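How Does Glue Work?

Glue is in nearly every craft box. You squeeze it, you spread it, you press two things together and wait. But why do they stay together? And why does the glue that is perfect for paper do such a bad job on a plastic bottle cap?

What glue has to do

Any glue has two jobs. First it has to grab on to the things you are joining. Then it has to hold on to itself.

Grabbing on to something else is called adhesion. Holding on to itself is called cohesion. Water is pretty good at adhesion. Put a drop between two sheets of plastic wrap and they will cling. But water is runny and has little strength, so you can slide the sheets apart with one finger. Glue starts out runny like water and then turns solid. That change is what makes it useful.

Filling the tiny gaps

Paper looks smooth, but under a microscope it is a tangle of little fibers with spaces in between. Wood is full of tiny holes too. When you spread white glue on paper, the wet glue sinks into those spaces. Then it hardens, and the hard glue is locked around the fibers.

Smooth plastic has hardly any spaces for glue to sink into. White glue sits on top, dries into a skin, and often peels right off.

There is also a pull between the glue and the surface. Everything is made of very small bits called molecules, and molecules that are extremely close together attract each other. Wet glue can get closer to a surface than a solid thing can, because it flows into every bump and dip.

Why does white glue turn clear?

White school glue is made of water with very small drops of plastic floating in it. The drops scatter light, and that makes the glue look white, the same way milk does. As the water goes off into the air, the drops squeeze together and join up. Light can then pass through, so the glue looks clear.

This is why white glue takes a long time under a big piece of plastic or foil. The water has no easy way out.

Different kinds of glue

White glue: good for paper, cardboard, felt and dry leaves. It washes off hands with warm water while it is still wet.

Glue stick: thicker and with less water in it, so thin paper does not wrinkle as much. It is not strong enough for heavy things like shells or pinecones.

Flour paste: flour and water. People have used it for a very long time, and it is still good for papier-mâché.

Hot glue: a solid stick that is melted in a glue gun. It does not dry. It cools, and it gets hard as it cools. The tip and the glue can burn you, so this one is for a grown-up to use or to help you with.

Super glue: this hardens when it meets the small amount of water that is on almost everything, even skin. Leave it to adults.

Try it: the paper strip test

You will need white glue, a glue stick, a paper plate, and some strips of paper, foil and plastic cut from a clean bag.

1. Glue two paper strips together at the ends with white glue. Do the same with foil, then with plastic.
2. Make a second set with the glue stick.
3. Write the kind of glue next to each one on the plate.
4. Leave them overnight.
5. Pull each pair apart slowly. Write down which ones let go easily and which ones tear.

If the paper tears before the glue lets go, the glue is stronger than the paper.
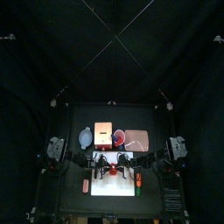 A light-blue bowl and a tan box on a dark tabletop.

Fatima Pretorius and her cousin Karabo Hendricks tried the strip test in November. Their white glue on paper held so well that the paper ripped. Their white glue on plastic came off in one long piece. The glue stick on foil was somewhere in the middle – it held until they bent it.

Tips for better gluing

Wipe off dust first. Glue that sticks to dust is not sticking to your project.

Use a thin layer. A big puddle takes longer to dry, and the pieces can slide around in it.

Press and hold. A clothespin or a heavy book can do the holding for you – put wax paper under the book.

Put the cap back on. The glue in the bottle will dry out too if air gets in.

Words to know

Adhesion: one thing sticking to a different thing.
Cohesion: a thing holding on to itself.
Molecule: a very tiny bit of a material, made of atoms joined together.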